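Torncombe Community Help
Robots and automation > Teaching by demonstration

Remote control demonstrations in simulation: the grasp is good, but the trained policy hesitates above the object

Posted by Merike Kivi
November 2022

Hello everyone. I am recording demonstrations for a simulated Franka arm with a parallel gripper. The task is to pick up a flat white object from the seat of a brown sofa and put it in another place. I drive the arm by remote control, with a hand controller in my right hand and one button for the gripper. I have recorded 100 demonstrations so far, and in my own judgement most of them are clean.

The problem comes after training. The policy brings the gripper above the object, and there it stops and trembles. Sometimes it goes down and closes in the correct place, sometimes it closes too high and takes only air. Out of 20 test runs it completed 19 when the object was lying exactly as in my first recordings, but when I turned the object a little, the result was much worse. I did not write these ones down carefully, I am sorry.

I should say also how I work. When I come near the object I usually stop my hand, look at one camera view, then at the second view, and then I go down. The pause can be long, because it is difficult for me to judge the height when the thing is so flat and the sofa is all one colour. My colleague Rimantas believes that the pause is the cause of everything. I am not sure that he is right. Should I record all of it again, or can I repair what I have?

Answers

Aivar Uibo

Your colleague is right, at least for the largest part. If you hold the arm still for a long time above the object, then most of your recorded steps near the object say "do not move". The policy learns this very well. It does not know that you were looking at another screen.

Before you record anything new, please filter the old data. Remove the steps where the arm movement is almost zero and the gripper command does not change. Keep a few of them just before the fingers close, otherwise the gripper will close while the arm is still travelling. On our Dukik setup we did this with a short script and it was one afternoon of work, with most of the afternoon spent on choosing the threshold.

For the height I would use two views at the same time, next to each other on the screen, and not switch between them. With a flat object I look at the fingers and at the faint shadow on the seat. 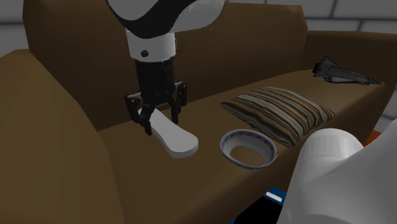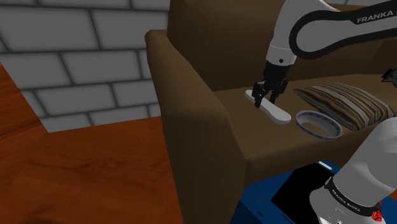
Aivar Uibo

In both views you can see the object held or straddled by the black fingers near its narrower end, with the wide end toward the front of the seat. I recommend that you decide on one such place and use it in every demonstration. If you sometimes grip in the middle and sometimes at the end, the policy may choose something between, and between is often a bad place.

Look also at what is close to the gripper. The bowl and the striped pillow are on one side, so I would come down vertically and do the turning of the wrist higher up, where there is free space. Beginners like to turn the wrist at the last moment - I did it too - and then a finger pushes the neighbouring object. If the bowl is moved in a recording, throw this recording away.

About the turned object: you need to change its angle between demonstrations. Small changes first, then larger ones. It is boring work but I do not know another way.

Edgars Kalniņš

just record more. we have 3,000 and it works fine

Ülle Venckus

I agree with Aivar about the filtering, and I want to add one thing about the controller. Check if your gripper button is a toggle or must be held. With a toggle I was pressing it twice by nervousness, and the fingers opened and closed again in the same second. In the replay it was hardly visible, but in the data it was clear. After I changed to holding the button this disappeared.

Also reduce the speed scale for the last part of the descent. Slow and continuous movement is much better for training than fast movement with stops. In October I practised this without recording, only going down and up, until I did not need to pause any more.

Merike, how many steps per second do you save? If it is very high, the pause problem becomes bigger, and you could try to keep only every second step before you delete anything.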